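Second Progress Report to the Promitz Fund
Project: The Arruda Papers, Hasgate
Prepared by Laurinda Falcão, project coordinator
19th September

Summary of the period

We are pleased to report that the cataloguing of the Arruda papers has passed its halfway point. At the closing of this period 1,623 items are described and entered in the catalogue, against 1,500 foreseen in the work plan. The recordings are behind the plan and we explain the reasons in the section on oral history. The budget is in order, with one request for transfer between lines, which we ask you to consider.

As you will remember from the first report, the papers belonged to the Arruda family, who had a travel agency and money transfer office on the main street of Hasgate. Many families from the Azores passed by this office to send letters, buy tickets and have their forms filled in English. The family kept nearly everything. Besides the business files there are photographs, parish bulletins, soccer club programs and a big quantity of letters that were never collected by the persons to whom they were addressed.

Cataloguing

The work was done in the order agreed in March: first the correspondence, then the ticket registers, then the printed matter. The correspondence took longer than we calculated. The handwriting is often difficult, and a good number of the letters were dictated to another person, so that the name at the bottom is not the name of the hand that wrote it. Rui Amaral proposed to record both names in separate fields and we adopted this practice also for the letters already finished. It obliged us to go back to 200 entries, but the catalogue is now consistent and a researcher can look for the writer or for the sender.

The ticket registers are complete for the first decade. They give the passenger, the village of origin, the route and the price paid, and in the margin there are often small remarks in pencil such as "pays after the harvest" or "ask the brother-in-law". We decided to transcribe these remarks in full. They were not in the work plan, but in our opinion they are the most human part of the registers and it would be a pity to leave them out.

The printed matter is only begun. The bulletins arrived tied in bundles with string, in no order of date, and two of the bundles have mould on the outer sheets. These were isolated from the rest and will be cleaned before somebody handles them further.

Storage and furniture

The papers remain in the rented room at Sandeseck. The humidity there was too high in spring and the landlord has since repaired the gutter on the north side. Our readings since the repair are inside the limits recommended to us, although we have yet to pass a full winter. All correspondence has been moved from the original cartons to acid-free boxes, and the boxes are labelled on the short side so that they can be read on the shelf. The ticket registers are too wide for the standard boxes and are wrapped in paper and laid flat for the moment.

We also need closed storage for the photographs, which should not stay on open shelves in the light. Two suppliers were asked for prices. We prefer metal to painted board because of the vapours from the paint and glue, and a plain colour is sufficient for us.

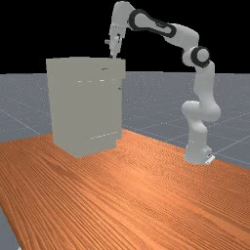

Figure 1. Tall grey cabinet on an orange wooden tabletop (computer rendering).

No order was placed before the end of the period. The lower of the two prices is above the amount in the equipment line, and for this reason we present the request for transfer under Budget.

Oral history

The plan foresees 60 hours of recorded conversation with former clients of the agency and their children. We have completed 41. The delay has two causes. Several of the older persons preferred to wait for the summer visit of their relatives, so that a daughter or a grandson could be present, and we thought it was correct to respect this. Afterwards our transcriber was absent for five weeks with a broken wrist.

The quality of the conversations is very good. One lady brought to her session the receipt of her own passage, and Mr. Amaral could find the matching line in the register while she was still having her coffee. Another participant corrected our reading of three village names that we had copied wrongly. The corrections are already in the catalogue.

All participants signed the consent form in the language of their choice. Two of them asked that their recordings be closed to the public during their lifetime. These are marked in the catalogue and are stored apart.

Reading room

In the first report we promised to give a place where the public can consult the papers without an appointment. The neighbourhood library has offered us a corner on the ground floor for two afternoons in each week. It needs a wide table, since the registers open to almost one metre, and good light from the left side. The library will supply the chairs. We are still in discussion about the table and who will be responsible for it when the project finishes.

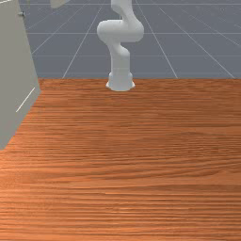

Budget

Spending is at 58 per cent of the grant. Salaries and rent are according to plan. Boxes and paper cost less than foreseen, as we could share an order with the museum in the next town. We ask for your authorization to move 80 dollars from the line "Consumables" to the line "Equipment", to cover the difference in the price of the storage for the photographs. The total of the grant does not change.

Next steps

Finish the bulletins and the club programs, after cleaning of the two affected bundles.
Complete the remaining recordings and bring the transcripts up to date.
Sign the agreement with the library.
Send to the Fund a first version of the public catalogue for your comments.

The detailed accounts and the list of recordings follow in a separate envelope. Questions about the catalogue can be sent to Rui Amaral and all other questions to me.

Laurinda Falcão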